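Synchroniser deux caméras de poignet et les états articulaires avant l'entraînement d'une politique bimanuelle

Par Huiling Yin. Relecture du code : Teodoro Tan.

Ce tutoriel décrit la méthode que nous utilisons dans le projet Natik pour aligner dans le temps les images des deux poignets et les angles des articulations. Je suppose que vous savez déjà lancer vos pilotes de caméra et lire les encodeurs. Les exemples sont en Python, mais la logique reste la même en C++.

J'ai écrit une première version de cette page en mai, pour Hina Cheema qui commençait à travailler avec nous. Elle m'a posé beaucoup de bonnes questions et j'ai ajouté les réponses dans le texte. Si une phrase n'est pas claire, écrivez-moi, je la corrigerai.

Le problème

Chaque bras possède sa caméra, et chaque caméra possède son horloge. Les encodeurs sont lus par une troisième boucle, plus rapide. Si on enregistre simplement « la dernière image reçue » à chaque pas, les données semblent correctes quand on les regarde, et pourtant l'image de gauche peut être plus ancienne que celle de droite. La politique apprend alors une relation fausse entre ce qu'elle voit et ce qu'elle commande. Chez nous, le symptôme était une pince qui se fermait trop tôt, toujours du même côté.

Nous avons cherché la cause pendant longtemps dans le réseau de neurones. Elle se trouvait dans l'enregistreur.

Ce qu'il faut avant de commencer

Une seule machine qui reçoit tous les flux. Si vous en avez deux, réglez d'abord la synchronisation entre elles, cette page n'en parle pas.
Une horloge monotone. En Python, time.monotonic_ns() convient bien. N'utilisez pas time.time(), qui peut reculer lorsque le système ajuste l'heure.
Un format d'épisode qui accepte plusieurs flux de longueurs différentes. Nous utilisons Plernetti, notre petite bibliothèque interne, mais un fichier HDF5 avec un groupe par flux suffit.
Assez de place sur le disque pour garder les flux bruts.

Étape 1 : dater chaque message à l'arrivée

Il faut prendre la date dans la fonction de rappel du pilote, avant toute autre opération. Ne décodez pas l'image d'abord. Le décodage dure un temps variable, et cette variation entre ensuite dans vos dates.

def on_frame(raw, side):
 t = time.monotonic_ns()
 queues[side].put((t, raw))

def on_joints(q, side):
 t = time.monotonic_ns()
 joints[side].append((t, q.copy()))

Le q.copy() est important. Beaucoup de pilotes réutilisent le même tampon, et sans la copie vous obtenez un épisode entier où toutes les lignes contiennent la dernière position du bras. J'ai fait cette erreur deux fois.

Si votre caméra fournit sa propre date matérielle, enregistrez-la aussi, dans une colonne séparée. Elle sera utile à l'étape 3.

Étape 2 : écrire les flux bruts sans les mélanger

Pendant l'enregistrement, on n'aligne rien. Chaque flux est écrit tel quel, avec ses dates. Cela prend plus de place, mais vous pourrez changer de méthode d'alignement plus tard sans refaire les démonstrations.

Dans notre configuration, les articulations sont lues à 100 Hz. La file d'attente de chaque caméra a une taille maximale de 2000 éléments. Quand elle est pleine, le programme doit s'arrêter avec un message d'erreur. Ne jetez pas les images en silence, c'est le genre de défaut que l'on découvre après l'entraînement. 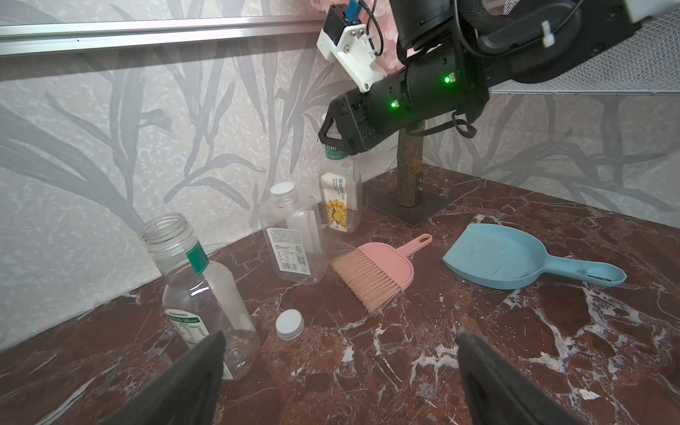

Les scènes avec des objets transparents demandent une attention particulière à cette étape. Une compression vidéo trop forte efface les contours du plastique clair, et l'alignement visuel que nous ferons plus loin devient difficile. Meifang Han a comparé plusieurs réglages et nous conseille de garder les images brutes en qualité élevée, puis de compresser seulement la version finale destinée à l'entraînement.

Étape 3 : mesurer le retard de chaque caméra

La date d'arrivée n'est pas la date de capture. Entre les deux, il y a l'exposition, la lecture du capteur, le transfert et le travail du pilote. Ce retard est assez stable pour une caméra donnée, on peut donc le mesurer et le soustraire.

La méthode est la suivante. Placez un objet fixe et bien texturé devant la caméra. Faites osciller une seule articulation du poignet, lentement, avec une commande sinusoïdale de petite amplitude. Pour chaque image, calculez le déplacement moyen par rapport à l'image précédente avec un flot optique. Vous obtenez une courbe de vitesse visuelle. De l'autre côté, dérivez l'angle de l'articulation pour obtenir la vitesse mécanique.

Les deux courbes ont la même forme, au signe et à l'échelle près. On cherche le décalage qui donne la meilleure corrélation :

def find_delay(t_img, v_img, t_q, v_q, max_ms=183):
 best, best_c = 0, -1.0
 for d in range(0, max_ms + 1):
 v = np.interp(t_img - d * 1_000_000, t_q, v_q)
 c = abs(np.corrcoef(v, v_img)[0, 1])
 if c > best_c:
 best, best_c = d, c
 return best, best_c

La borne de 183 ms n'a rien de magique, c'est le plus grand retard que nous avions observé sur un vieux concentrateur USB. Choisissez une borne plus petite que la moitié de la période d'oscillation. Comme on prend la valeur absolue, un décalage d'une demi-période (180 degrés de phase) donne aussi une très bonne corrélation, et la fonction peut vous rendre ce résultat faux avec beaucoup d'assurance.

Répétez la mesure pour chaque caméra, car deux modèles identiques sur deux ports différents n'ont pas forcément le même retard. Si la date matérielle est disponible, vérifiez aussi que la différence entre elle et la date d'arrivée ne dérive pas pendant l'épisode.

Étape 4 : construire la grille commune

Maintenant on peut aligner. Je prends comme référence les dates corrigées de la caméra gauche. Pour chaque date, on cherche l'image droite la plus proche et on interpole les articulations.

t_ref = t_left - delay_left * 1_000_000
t_r = t_right - delay_right * 1_000_000
idx = nearest(t_r, t_ref)
gap = np.abs(t_r[idx] - t_ref)
q_ref = interp_joints(t_ref, t_q, q)

Pour les articulations, l'interpolation linéaire suffit. Faites attention aux articulations qui tournent sans limite : il faut appeler np.unwrap avant d'interpoler, sinon le passage de +180 à -180 degrés crée une position intermédiaire qui n'a jamais existé.

Pour l'ouverture de la pince, nous n'interpolons pas la commande. Nous gardons la dernière valeur envoyée avant la date de référence. La position mesurée, elle, peut être interpolée comme les autres.

Étape 5 : rejeter les mauvais pas

Le tableau gap contient l'écart entre les deux images. Si cet écart dépasse une demi-période de caméra, le pas est suspect. Un pas isolé peut être supprimé. S'il y en a plusieurs de suite, je préfère couper l'épisode en deux à cet endroit, parce qu'un modèle qui prédit des séquences d'actions suppose un intervalle de temps régulier.

Gardez un petit fichier de rapport par épisode, avec l'écart maximal, l'écart médian et le nombre de pas rejetés. Rongrong Qin a écrit un script qui trie les épisodes selon l'écart maximal. On regarde les premiers de la liste à la main, et souvent cela suffit pour trouver un câble fatigué.

Étape 6 : vérifier avec les yeux

Les chiffres ne remplacent pas une lecture au ralenti. Choisissez un moment où les deux pinces sont visibles dans une même image, par exemple quand un bras entre dans le champ de la caméra de l'autre. Affichez les deux vues côte à côte, avec la courbe d'ouverture des pinces en dessous. Le début de la fermeture doit apparaître au même pas dans l'image et sur la courbe. Si vous voyez une différence constante, revenez à l'étape 3. Si la différence change d'un épisode à l'autre, cherchez plutôt du côté des files d'attente.

Problèmes fréquents

La corrélation reste faible. L'objet de référence n'a pas assez de texture, ou bien l'exposition automatique change pendant la mesure. Fixez l'exposition. Évitez aussi les surfaces brillantes, dont les reflets bougent autrement que l'objet.

Le retard change après un redémarrage. Vérifiez que les caméras sont toujours associées au même côté. Sous Linux, les numéros de périphérique peuvent s'échanger. Une règle udev basée sur le numéro de série évite ce souci.

Les deux retards sont égaux à zéro. Vous avez probablement passé des dates en millisecondes à une fonction qui attend des nanosecondes.

L'enregistrement ralentit après quelques minutes. Le disque ne suit plus. Sur la machine Starnstead nous avons séparé l'écriture dans un processus à part, et sur la machine Bouchard il a fallu changer le disque.

Historique de la page

Ajout de la remarque sur np.unwrap, signalée par Hina.
Correction du signe du retard à l'étape 4. L'ancienne version ajoutait le retard au lieu de le soustraire ; si vous avez copié le code avant cette correction, il faut refaire l'alignement à partir des flux bruts.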